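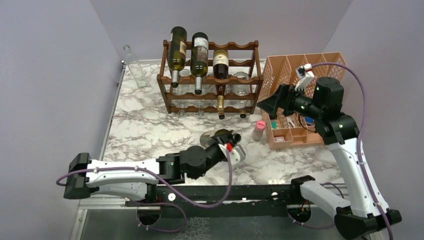 Sorting out the wine rack

22 Sep 2021
By Raelene Donnelly

The wine rack had been on my list since we moved the dining table. It's the reddish-brown wooden one with the scalloped rails, and over the summer it turned into the place where any bottle went, full or empty. I finally took an evening to it.

The rack came from Cerkov, the second-hand place on the corner, and cost me 14 pounds. Corey Mudgway wanted it as well but he has no wall to put it against. The slats were dusty, so I went over them with a damp cloth and then an old toothbrush for the curves in the rails, where the dust sits.

I lay the bottles with the necks to the front. Some people do it the other way round, but I like to be able to take hold of the neck and pull. The dark bottles with paper labels go on the upper level, and I turn the labels up so I don't have to take each one out to see what it is.

The clear glass goes lower down. I keep a few clear bottles for sloe gin, which I make in October, and they take up more room than I'd like. The wide one is the awkward one. It fits on the right-hand side if the base goes to the back, and nowhere else that I've tried. Any spare empty stands on the worktop to the left until I've decided about it.

Next to the rack is the pink plastic basket with the dividers. I've had it for years and it has held cutlery, seed packets and pens. The long slots at the back are good for tall things and the shallow trays at the front are for corks, stoppers and the foil cutter, once I find the foil cutter.

Still to do: felt pads for the feet of the rack, and labels for the gin. Fletcher Stubbs has offered me a box of swing-top bottles - I've said yes to six.

14 comments | 192 shares

Recent posts
Descaling the kettle
A shelf for the Clundmont jars
What I keep under the sink
Sloe gin, second attempt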